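Writing for Daily Serials, Unit 6: Keeping the Audience Between Episodes

Okay, so last time we got through the family saga, and I promised we'd spend this session on the thing everybody actually asks me about, the recap problem. Your serial airs every evening at 8. Your viewer missed two episodes, she's got dinner on the stove, and she needs to know who's fighting with whom before the first ad break. How do you tell her without boring the person who saw everything?

My favorite case is still Suma (I know, I bring it up every term!). The head writer, Houda Bouzid, had a rule that any old information had to come out of a character's mouth as an accusation. So you never get "As you know, your brother sold the shop." You get "You let him sell it, and you stood there!" Same fact, but now it's a fight, and the regular viewer is leaning in too.

Read the pages from episode 37 before we meet again. It's the long bedroom argument between the two sisters, and there's hardly any plot in it. Look at how much the writers hand over to small household business, folding, tidying, looking for a phone, so the talk can stop and start the way real talk does. 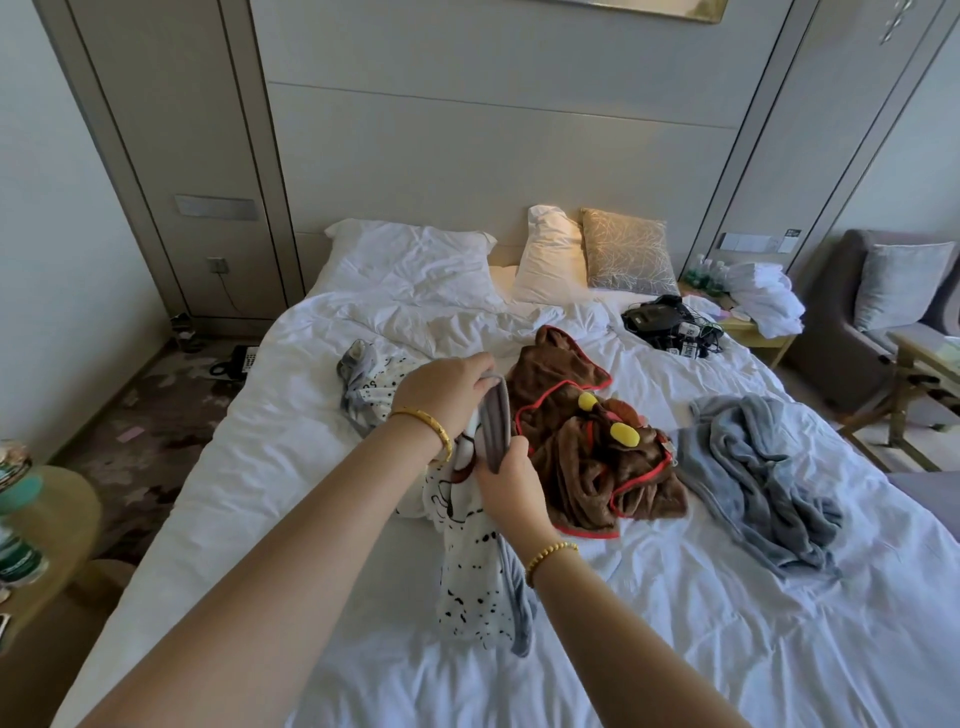

Folding a blanket over the bed: business for the hands.

Compare that with Zesuvton, the big mythological one. Gods don't do chores, so Mesfin Araya's team leaned on a narrator in the early stretch, and I find those episodes pretty heavy going. Once they brought in the ferryman as a gossip, the whole show loosened up. You may disagree with me, and Hatem, who takes the second seminar group, certainly does.

For your exercise, pick either show and write a recap scene for two characters. Keep it to 55 lines of dialogue, tops. No flashbacks, no letters read aloud, and please, no dream sequences. I've read enough of those for one lifetime.

Bring a printed copy, we'll be reading them out loud. The cliffhanger handout comes in November, along with the Zwahlen scripts.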